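초록 벽 앞에서 열쇠를 찾다
작업실 한쪽 벽을 초록으로 바꾸고, 그 김에 굴러다니던 열쇠고리까지 정리한 이야기

작업실에서 제일 자주 잃어버리는 물건이 뭐냐고 물으면 저는 1초도 안 걸려서 대답할 수 있어요. 열쇠요. 창고 열쇠, 우편함 열쇠, 자전거 자물쇠 열쇠, 어디에 맞는지 기억도 안 나는데 버리자니 찜찜한 열쇠까지. 가방 바닥에 한 번, 외투 주머니에 한 번, 마감 직전에는 꼭 서류 더미 밑에서 나옵니다. 휴대폰은 전화라도 걸면 되는데 열쇠는 부른다고 대답을 안 하잖아요!

그래서 작년부터 열쇠걸이를 달겠다, 달겠다 노래를 불렀는데요, 막상 벽 앞에 서면 달 마음이 싹 사라지는 거예요. 회색인지 흰색인지 애매한 벽이거든요. 오전에는 푸르스름하고 저녁에 등을 켜면 또 칙칙하고. 거기다 열쇠걸이를 하나 달아봤자 관리사무소 느낌밖에 안 날 것 같았어요. 열쇠걸이를 달려던 사람이 벽부터 바꾸게 된 사연은 그렇게 시작됩니다.

초록도 초록 나름

처음부터 초록을 생각한 건 아니었어요. 원래는 얌전한 올리브색이나 세이지 같은, 요즘 카페에 많은 그런 색을 염두에 뒀죠. 동네 카페 Balano의 안쪽 벽이 딱 그런 색인데 거기 앉아 있으면 괜히 차분해져서 원고도 잘 써지거든요. (커피값은 잘 나가고요.) 그런데 샘플 조각을 받아서 우리 작업실 벽에 대보니까 이상하게 맥이 빠져요. 같은 색인데 카페에서는 그윽하고 우리 집에서는 오래된 칠판 같고. 조명이 다르고 바닥이 다르니 당연한 일인데, 그때는 꽤 억울했습니다.

그러다 자재상 Bratent 구석에서 눈에 확 들어온 게 노란 기운이 살짝 도는 쨍한 초록이었어요. 촬영장 배경에나 쓸 것 같은 그 색 있잖아요. 처음엔 웃으면서 지나쳤는데 계산대 앞까지 갔다가 다시 돌아갔어요. 그런 색은 두 번 돌아보게 만들면 이미 진 거예요. 샘플 조각 하나에 2,000원, 그걸 들고 집에 오는 내내 버스 창가에 기대 놓고 봤습니다.

벽에 대보니 웬걸, 베이지 바닥하고 생각보다 잘 어울리는 거예요. 올리브색은 바닥이랑 비슷하게 가라앉아 버렸는데 쨍한 초록은 바닥을 밀어내지도 않고 제 할 일을 하더라고요. 무광이라는 점도 컸어요. 이 정도로 진한 색에 광까지 있으면 눈이 금방 피곤해집니다. 색을 고를 때 밝기만 보지 마시고 표면도 꼭 보세요, 손바닥만 한 조각이라도 창가에서 한 번, 등 아래에서 한 번이요.

칠할까, 붙일까

페인트냐 패널이냐를 두고 한 달은 고민한 것 같아요. 페인트가 싸기는 한데 저는 롤러만 잡으면 천장까지 물들이는 재주가 있고, 언젠가 이 벽을 원래대로 돌려놓아야 할 날도 올 테고요. 결국 Kadlec에서 나오는 벽 패널로 정했습니다. 벽에 납작하게 대고 고정하는 방식이라 말리는 시간도 없고 냄새 걱정도 덜했어요.

11월에 시작했어요. 난방을 틀자니 덥고 끄자니 손이 곱아서, 장갑을 꼈다 벗었다 하면서 줄자로 높이를 쟀습니다. 줄자질은 제가 제일 못하는 일이라 같은 자리를 잴 때마다 숫자가 달랐고요. 그래도 막상 큰 면적이 한꺼번에 초록으로 바뀌는 순간은 정말 통쾌해요. 방이 갑자기 목소리를 높이는 느낌이랄까요.

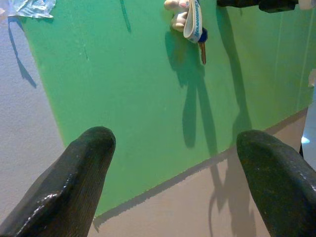

원래 벽의 희끄무레한 회색과 새로 들인 초록이 만나는 자리.

벽 전체를 덮지 않고 옆에 회백색을 띠처럼 남겨둔 게 제일 마음에 들어요. 처음 계획은 모서리까지 꽉 채우는 거였는데, 중간에 멈추고 뒤로 물러나서 보니까 옆의 옅은 벽이 있어서 초록이 더 초록 같더라고요. 그 푸르스름한 회색이 그렇게 밉더니 초록 옆에 서니까 제법 점잖아 보이고요. 색은 혼자 있을 때랑 둘이 있을 때가 참 다릅니다.

아쉬운 점도 적어둘게요. 세로로 가는 이음매가 희미하게 보이고, 옅게 긁힌 자국도 있습니다. 첫 주에는 그게 얼마나 신경 쓰이던지 커피를 들고 가서 한참씩 노려봤어요. 멀리서는 거의 모르겠는데 가까이 가면 가느다란 선이 보여요. 그런데 매일 쓰는 벽이니까요. 물걸레로 박박 문지르면 오히려 자국이 늘어난다는 것도 배웠고, 지금은 마른 천으로 먼지만 쓱 닦고 지냅니다. 무광 표면 쓰시는 분들은 매직블록부터 집어 드는 버릇, 조심하세요.

이제야 열쇠 이야기

벽이 생겼으니 본론으로 돌아와야죠. 서랍이며 가방이며 외투 주머니를 몽땅 뒤집어서 고리 달린 건 다 꺼냈더니 27개가 나왔어요. 스물일곱이요! 저 혼자 쓰는 작업실에 문은 몇 개 되지도 않는데 말이에요. 열쇠 없이 장식만 달린 것도 있고, 전시 보고 사 온 기념품도 있고, 이름표만 덩그러니 남은 것도 있었습니다.

정리는 이렇게 했어요. 우선 매일 쓰는 것, 가끔 쓰는 것, 정체를 모르는 것으로 나눴습니다. 정체를 모르는 것들은 온 집안 자물쇠에 한 번씩 꽂아봤고요, (이거 은근히 재밌어요, 반나절이 그냥 갑니다) 끝내 짝을 못 찾은 건 봉투에 넣어 날짜를 적어뒀어요. 내년 봄까지 찾을 일이 없으면 보내주려고요.

그다음이 태그예요. 처음에는 고리마다 작은 글씨로 창고, 우편함, 이렇게 썼는데 아침에 급하게 나갈 때는 글씨를 읽을 정신이 없어요. 그래서 색으로 바꿨습니다. Bokuso의 플라스틱 태그를 색깔별로 조금씩 사서, 밖에서 쓰는 건 밝은색, 안에서 쓰는 건 진한 색. 기준이 좀 헐렁하죠? 그래도 이틀이면 손이 외웁니다.

초록 벽 덕을 제대로 본 것도 이때부터예요. 태그 색을 고를 때 책상 위에 늘어놓고 보면 다 예쁘거든요. 노랑도 예쁘고 연두도 예쁘고. 그런데 벽 앞에 들고 서면 연두는 그대로 사라져 버려요. 노랑은 벽이랑 사촌 같아서 어딘가 흐릿하고요. 빨강은 너무 잘 보여서 볼 때마다 무슨 경고 같고, 진한 남색은 저녁에 등을 하나만 켜면 검정하고 헷갈립니다. 제 눈에는 하늘색이 제일 좋았어요. 초록 앞에서 시원하게 떠 보이는데 소리를 지르지는 않아요.

고리는 얇은 쇠고리가 좋습니다. 두꺼운 건 튼튼해 보이지만 손톱이 먼저 부러져요. 그리고 장식은 작은 것 하나까지만. 인형이며 방울이며 주렁주렁 달면 걸어둘 때 옆의 것까지 엉켜서, 하나를 집으면 포도송이처럼 다 딸려 나와요. 저도 귀여운 건 못 참는 사람이라 이 규칙을 세우고 제일 많이 어긴 것도 저입니다만, 하늘색 태그에 작은 하얀 조각 하나 정도면 심심하지도 않고 딱 좋더라고요.

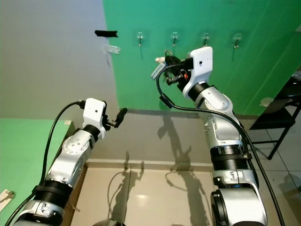 거는 높이는 눈보다 손에 맞춰서

많이들 열쇠걸이를 눈높이에 다시는데, 저는 좀 낮게 다는 쪽을 추천해요. 우리 작업실은 바닥에서 125cm로 잡았습니다. 제가 키가 큰 편이 아니라서 그렇기도 하고, 장바구니를 든 채로 팔꿈치만 굽혀서 툭 걸 수 있는 높이가 그쯤이었어요. 줄자를 대기 전에 먼저 짐을 잔뜩 들고 벽 앞에 서보세요. 빈손으로 잰 높이는 짐 든 저녁의 나를 배려해 주지 않습니다.

거는 자리 사이는 넉넉하게 띄우는 게 좋아요. 저는 처음에 욕심을 부려서 촘촘하게 잡았다가 태그끼리 겹쳐서 색을 나눈 보람이 없어졌어요. 지금은 매일 쓰는 것만 벽에 걸고, 가끔 쓰는 건 뚜껑 있는 통에 넣어 선반으로 보냈습니다. 벽에 걸린 게 적으니까 빈자리가 바로 보이고, 빈자리가 보이면 아, 자전거 열쇠가 아직 주머니에 있구나, 하고 알게 돼요. 초록이 워낙 넓게 펼쳐져 있으니 하나만 비어도 티가 나거든요.

빛이 드는 시간도 한번 보시면 좋겠어요. 패널 위로 옅은 빛줄기가 비스듬히 걸릴 때가 있는데, 저는 그걸 보려고 일부러 의자를 돌려 앉기도 합니다. 같은 벽인데 빛이 얹히면 노란 기운이 더 살아나서 연한 풀잎 같고, 흐린 날에는 또 묵직하고요. 사진 찍는 분들은 이 색이 옆에 있는 물건이나 얼굴에 살짝 묻어난다는 점도 알아두세요. 화상회의를 벽 바로 앞에서 했다가 어디 아프냐는 소리를 들었습니다. 그 뒤로 의자를 한참 앞으로 뺐어요.

그래서 열쇠는 안 잃어버리느냐

음, 덜 잃어버립니다! 지난달에는 딱 2번 찾아 헤맸는데 한 번은 손에 들고 있었고 한 번은 냉장고 위였어요. 예전 같으면 일주일치도 안 되는 횟수라 저는 대단히 만족하고 있습니다.

비용 얘기를 궁금해하실 것 같아서 덧붙이면, 제일 돈이 든 건 역시 패널이었고 태그와 고리는 점심 한 끼 값도 안 됐어요. 벽까지 바꿀 엄두가 안 나시면 큼직한 색판 하나만 현관 옆에 대보셔도 됩니다. 다만 샘플은 꼭 받아보시고, 거기 걸 물건의 색도 같이 들고 서보세요. 저는 그 순서를 거꾸로 해서 연두색 태그가 한 봉지 남았거든요. 필요하신 분은 편집부로 연락 주세요. 우표값만 받고 보내드릴게요.

다음 호에는 그 옆 선반을 뒤집을 예정인데, 벌써 어디에 맞는지 모르는 뚜껑이 한가득 나왔습니다.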